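Visit report: Elberg open day, Stosham
November 19, 2025

Elberg runs a small crypto mining site on the edge of Stosham and opens it to visitors twice a year. I went along with 24 others. We signed in, left our bags in a locker and were given ear defenders before going through to the machine hall.

The hall holds 370 mining rigs on open racks. Most of them used to mine Ethereum Classic and some still do, but the site switches between coins depending on the price of power. Fans run along one wall and the warm air goes out to a plant nursery next door.

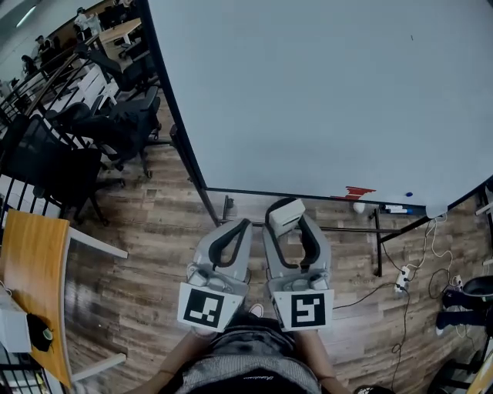
Power is bought through Eshun on a contract that ends in March. Staff would not give the rate. They did say the rigs are turned off for up to 3 hours in the evening when the tariff is highest – the same thing we were told at Plellstead last year.

After the hall there was a talk on payouts. The pool has some 600 members, mostly small holders who rent a share of a rig and are paid weekly. Questions were mainly about fees and what happens if a rig fails. The fee is taken before payout, and a failed rig is swapped from stock.

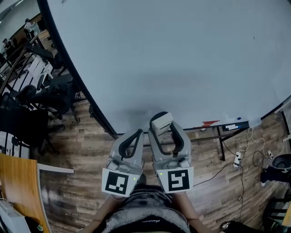

Table and marker pen at the Stosham site.

Tea was served afterwards. Parking is limited, so take the bus from the station if you can.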